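FOR IMMEDIATE RELEASE

Bekumitz Would Like You to Put the Chips in Something

New Inis line of serving bowls arrives in stores this May, ahead of the season when everyone eats out of the bag

Bekumitz, the family-owned maker of kitchen and table goods, today announced Inis, a line of five serving bowls designed for people who have company over more often than they have matching dishes. The bowls go on sale in May at independent housewares shops and through the Bekumitz online store.

Inis is the company's first new line of serveware in seven years. The last one, Datus, was a set of nesting dishes that customers praised for its looks and returned for its habit of nesting permanently. Bekumitz has since learned a good deal about suction. Inis bowls stack, and they also unstack, which the company considers the headline feature even though the marketing department asked for a different one.

"We spent a long time asking people what they wanted from a serving bowl, and mostly they wanted us to stop asking," said Zanele Radebe, head of design at Bekumitz. "A few of them did tell us that round bowls all look alike in the cupboard and that salad tongs fall in. So we started there."

The Inis shapes have flat panels and a squared-off opening. Tongs rest in a corner and stay put. Dressing can be poured from the same corner, with the usual warning that it will come out faster than expected and that your guests will be watching.

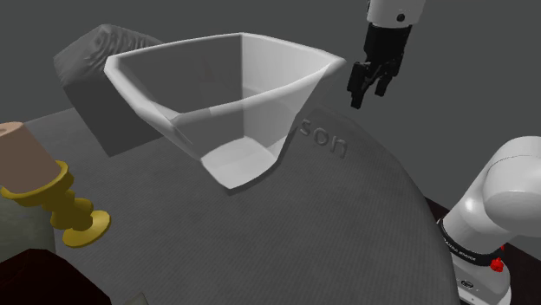 Design rendering: a wide white bowl with faceted sides and a thick, rounded rim, on a round gray tabletop.

The line runs from a small bowl for olives, nuts and the pits of the olives to a very large one for potato salad, popcorn or car keys. All five are safe for the dishwasher. None of them is safe for the oven, a fact now printed on the underside in capital letters following a conversation with the company's insurer.

Before settling on the final shapes, Bekumitz lent trial bowls to 27 households and asked them to carry on as normal. They did. The bowls came back having held pasta, Halloween candy, bread dough, a phone being used as a speaker, and in one case a sleeping kitten, whose owners asked if they could keep the bowl. (They could. It was not going back in the sample cabinet.)

The households also filled in a questionnaire. Asked which features mattered most at a party, they ranked "big enough" first and "looks nice" second. "Somebody else washes it" was written in by hand often enough that Bekumitz gave it a line of its own in the final report. The company has no plans to address this finding at the present time.

Radebe's team drew 86 versions of the rim alone. Early ones were thin and elegant and hurt to carry when full. Later ones were comfortable and looked, in her words, "like a swimming pool toy." The version going into stores sits between the two, and she has asked that no one bring her another one to look at until fall.

"People pick up a serving bowl by the rim, with wet hands, while talking to someone over their shoulder," said Radebe. "You can write all the care instructions you like. That is how it's going to be carried."

Inis will be sold in white at launch. Other colors are under discussion and have been under discussion for nearly as long as the bowls themselves. The company's position is that food already comes in colors.

The bowls will be available one at a time or as a full set. The set ships in a single box with molded paper inserts and no plastic wrap. A printed booklet of recipes for large groups is included, edited by the Bekumitz test kitchen. Readers will find four kinds of slaw, which the test kitchen insists are different from one another.

Shoppers can see the full line in person at the Pillay showroom, where Bekumitz will host an open house on the first Saturday of the launch month, beginning at 11 a.m. Snacks will be served, in bowls. Admission is free and no registration is needed. Members of the press who would like to attend, or who would like to borrow a set for photography, are asked to contact the press office in advance and to return all of the pieces, including the small one. It is always the small one.

About Bekumitz

Bekumitz makes bowls, boards, pitchers and other things that live on top of the refrigerator until a holiday. Its products are sold through independent retailers and online. Replacement parts for the Datus line remain available on request, along with advice on getting the dishes apart.

Media contact: Bekumitz Press Office

Review samples and high-resolution artwork available on request.

###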